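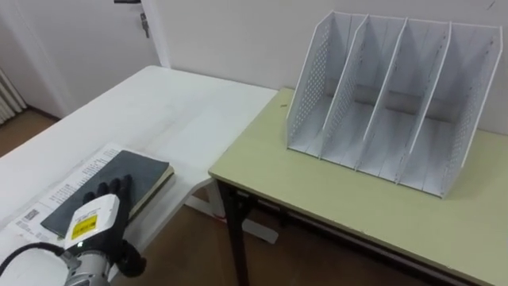 Bench rules for the small arm, typed up fast between jobs, so excuse the spelling. Most trouble with a robot arm in a home shop comes from the table and not the arm. Clear it first. Only the things being moved stay out, everything else goes in a drawer or on another surface. A closed notebook on top of an open booklet is a good job for a black multi-fingered hand: fingers flat on the cover, no pinching, pages underneath left alone. The empty file organizer can sit over on the next table, back toward the wall. Do that with anything that's a destination or a maybe-later. If it isn't being touched in this run it doesn't share the tabletop.

Filed under: Workshop > Robots & Automation > Safe Habits

Before power

Look at the cable. All of it, base to wrist. Should have slack at full reach and still not drag across the work. Swing the arm by hand (power OFF) to the farthest spot you plan to use, and watch what the cable does there. If it pulls tight or loops under the wrist, re-route it now.

Warning labels stay on and stay readable. Wipe them with a damp cloth, no solvent. I lost the print off one of mine with brake cleaner and had to order a new sheet from Gretex, two weeks wait for a sticker.

Stop button within reach of where you REALLY stand. Mine was mounted beautifully on the wrong side of the bench for a month. Press it once at the start of every session, with the arm moving slow. If the arm doesn't stop, you're done for the day.

Table wobble. Push on the corner. If two tables are butted together check that the tops are level with each other, or close, and tell the arm where the seam is if your software lets you. Mine is set to treat the second table as off limits unless the job needs it. Clamp or shim anything that rocks.

Doors. If someone can walk in on you, latch it or hang a note on it. Kids and dogs stay out while the power is on.

Speed and force

New job, new object, new anything: 25 percent speed. Leave it there for the first 31 runs. Yes that's a lot, it goes quicker than you'd think and you'll catch the odd one where the grip is a hair off. I keep tally marks on masking tape.

Flat things (books, folders, binders): come down slow from straight above, touch, then stop and check before any sliding. Sliding is where covers get scuffed. Loose paper under a book will travel with it if you press too hard. Back off the force until the top item moves alone.

Don't put your hand in to help. If a page is caught, stop the arm, then fix the page. I know it's only paper. Same rule anyway, you want the habit for the day it's a chisel.

Fingers and joints

Grit gets in the finger joints. Soft brush after every session, vacuum the bench, never blow it out with compressed air. Air drives the dust in deeper.

Check finger pads for shine. Shiny = slick = dropped things. I've used Usura pads and Chuang pads, Usura grip better on glossy covers, Chuang last longer. Change the whole set together. One new pad next to worn ones makes the hand pull crooked.

Screws at the wrist: quarter turn check with the right driver, once a week if you run it daily. Snug. Don't lean on it.

The log

Keep one. Date, job, speed, what went wrong. Mine is a plain notebook and it's up to 461 entries as of October. When something starts going bad the log shows it before you notice, usualy as a string of "missed, retried" in the same spot. Entry 131 is where I found out my base bolts were loose, same miss four times running and always to the left.

Write down settings BEFORE changing them. Old value, new value. The Vodex controller I use has no undo and I've sworn at it plenty.

Shutting down

Park the arm low, with the hand open and resting on nothing. Power off at the wall, not just the switch on the box. Cable coiled loose, no tight bends near the plug. Put the books and papers away yourself, then wipe the table. Scuffs are fine, sticky spots aren't, they'll grab a corner next time.

Will add the bit about trays and bins when I get to it.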